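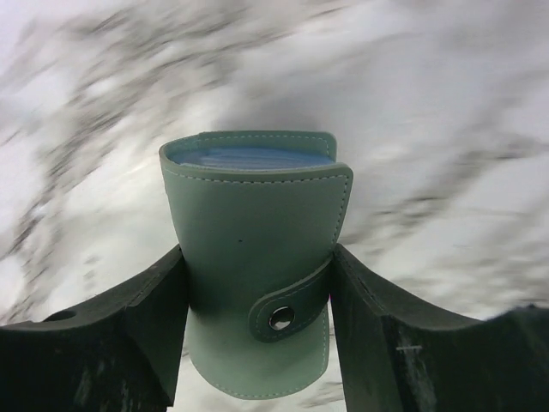 3.2 Small leather goods

Card holders were the smallest class in the survey, and the slowest to code. Of the 213 items logged at the Stikusgate sorting room, 154 had a strap closure of some kind; the rest were open-top or zip. Coding followed the Oksanen sheet, with 2 changes (see below).

Fig. 3. Mint-green card holder, strap with round metal snap, light stitching along the edges, blue cards or sleeves inside.

Changes to the sheet. First, "leather" and "leather look" merged into one material code, coders could not agree by touch. Second, contents recorded as present or absent only. No card was taken out or read. Filled holders keep their shape differently from empty ones, so fill state was noted before wear was scored.

Wear scored on 3 areas: rim, strap tip, front face. Small marks on the face count as 1 regardless of color. Stitching scored seperately, broken thread only. Snaps were not tested for hold in the February round, an oversight, and the Niltura items were already boxed up by then so no re-check was posible. Strap scores for that batch are left out of Table 4.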